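Haltberg Institute for Applied Automation
@haltberginstitute
February 9, 2024

1/7 The Institute today begins publishing notes from Mulligan, its program on teaching robots everyday handling tasks through human demonstration.

2/7 In the first stage, staff collected 287 demonstrations with hand-held grippers. The operator performs the task directly, and the recorded motion is used to train the robot arm.

3/7 A further 76 demonstrations were collected by remote control. These take longer to record, but they keep every motion within the reach of the arm.

4/7 Small items placed on a table received particular attention. Operators were asked to approach slowly, close the jaws fully and hold still before lifting.
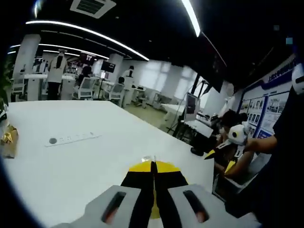 Hand-held gripper at the white table, with a small clear object at the tip of the jaws.

5/7 "An experienced operator tends to hurry the last inch," said Pádraig Keane, who leads Mulligan. "We now ask for a steady approach, even when it feels unnatural."

6/7 Each operator completes 25 practice attempts before any recording is kept. Sessions are limited to 90 minutes. Demonstrations in which the item is dropped are stored separately and labeled for later study.

7/7 The operator guide will be released in November, together with the task list prepared with our partners at Trutcombe. Laboratories wishing to comment on the draft may write to the program office.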